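Brellden Bench Forum
Home Cell Culture Plates and Plastics Imaging Buy/Swap Log in
Search threads Go
4 min read

Edge wells drying out in low-volume spheroid plates

marrowline
We run liver spheroids in 96 well round bottom plates from Plitberg, the ultra-low attachment kind. By the second week the outer wells are visibly lower than the middle ones and the spheroids there come up small. We are feeding every other day. Incubator humidity reads fine on the display. Has anyone fixed this without giving up the outer wells? We need all the wells we can get for the dosing series.

tk_passage
Don't trust the display. Put a separate probe on the shelf you use and leave it overnight. Our Iwasaki incubator said one thing and the top shelf was a good bit drier. Moving the plates down one shelf helped more than anything we bought.

Wayne Cropper
I gave up on the edge wells years ago. Fill them with sterile PBS and use the inner 60. You lose wells but the data are cleaner, and you stop arguing about which outliers to drop.

marrowline
That means going from 4 plates to 7 for the same design. At our volumes the compound cost stays the same but the plates and the hepatocytes don't.

osmol_265
Have you measured osmolality? Fresh medium should come in near what the bottle says. Ours was 265 and the corner wells had climbed a long way past that before the next feed. Spheroids were smaller for that reason alone, same cell count going in. If yours are climbing too, you have an evaporation problem. If they aren't, look at your seeding.

Wayne Cropper
Agree on checking the seeding. People swirl the reservoir once and then walk down the whole plate. By the last columns you are dispensing a different suspension. What density are you using?

marrowline
850 cells per well. Multichannel, reservoir mixed between every two columns. I doubt it's that, because all four sides look the same and I only finish on one of them.

tk_passage
Fair point, that does sound like evaporation.

lowbind
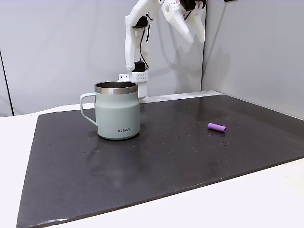
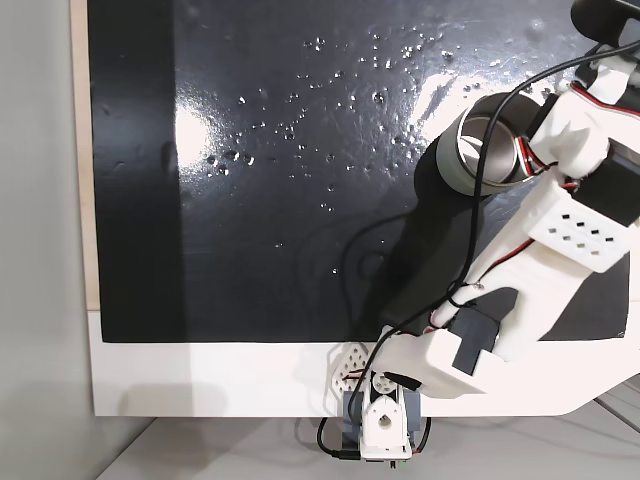 White arm in both, black panel and droplets in the second.

lowbind
On the question: we switched to the Clillano lids with the raised rings and stopped seeing a difference between the outer wells and the next row in. They do stack badly. We also put a gas-permeable film on anything running past ten days. Check that the film is rated for culture and not for PCR, the PCR ones seal too tight and the pH drifts.

osmol_265
I would be careful with film on spheroids. We had condensation under it every time a plate came out for imaging, and some of it dropped back in the wells. Warm the stage first or skip the film.

lowbind
We image on a heated stage so I haven't run into that.

Wayne Cropper
All of this is work to rescue wells that will still be the first ones a reviewer asks about. I'd take the extra plates.

tk_passage
Depends on the assay. For a screen I'd keep the edges and randomize the layout. For a paper, sure, leave them out.

marrowline
Borrowed a probe. The top shelf is drier than the bottom one, and our plates have been on the top since March when we rearranged. Moving them down tonight and I'll run one plate with ringed lids next to one with the standard lid. Osmometer is booked for the same batch.

osmol_265
Pool a few edge wells if your instrument needs more volume than one well gives. Take the inner wells the same way or the comparison is no good.

marrowline
Will do. Corners and the rest of the edge pooled separately?

osmol_265
Yes, keep the corners separate.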